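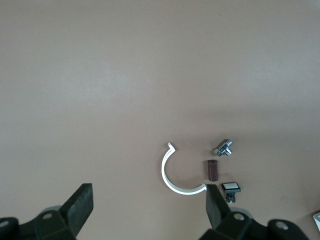
I lost the coin toss, so I got the Wako.

Charoen got the Detside, which everybody in the lab wanted, and he was being very gracious about it, meaning he hummed. Chutima had set the rules the night before and taped them to the door of the fume cupboard. Same arm, same table, same odds and ends. 50 picks each, 90 seconds per pick, and whichever gripper came out ahead would go on the order form to Faratden on Thursday morning.

"And no talking to it," she said, looking at me.

I talk to grippers. I'm not ashamed of it! You spend a whole September lining up fingers with something the size of a pencil stub and see how quiet you stay.

The white C-shaped strip was my favorite, so of course I started there. You can come at it from the open side or you can straddle the whole curve, and I'd told Hanna all week that straddling was the only way. She was running the controller for me, one sneaker up on the rung of her stool, eating crackers out of her coat pocket.

"Your right finger's going to sit on the end of it," she said.

"It's going to go past the end of it."

"Okay," said Hanna, in the voice she uses for her little brother.

I nudged the wrist over a hair and brought it down. The strip skated sideways, turned half around, and gave the brown cylinder a good smack. The cylinder rolled off toward Charoen's side of the room and under the radiator.

"Is that one pick or two?" Charoen asked.

It was none, according to Chutima, and she wrote it down with what I thought was unnecessary pressure on the pencil.

Things got better after that. The metal T-fitting came up like it had been waiting for me (I did say thank you, very softly). The little black button thing took three tries, all inside the time, and on the last one Hanna put her crackers down, so I knew she was starting to care. I could see the worn spots on the left pad in the wrist view every time we came in low, and I'd started aiming with them, the way you learn which step creaks in your parents' house.

Then it was Charoen's turn, and the Detside was beautiful. Smooth, quick, hardly a sound. It picked up the strip on the first go, straddled, exactly how I'd said it should be done. I didn't know whether to be proud or go home.

He finished 4 ahead of me.

Chutima filled out the form and then just sat there with the pen cap in her mouth. "What did you do differently on the button?" she asked.

"I came in lower and let the pad drag a little."

"Charoen missed that one every time."

"I did not miss it," said Charoen. "I declined it."

She looked at the form for a while. Hanna was on her stomach by the radiator with a ruler, fishing for the cylinder.

"Swap," Chutima said finally. "You take the Detside, he takes the Wako, and we go again after lunch."

Charoen stopped humming. I went to find my screwdriver.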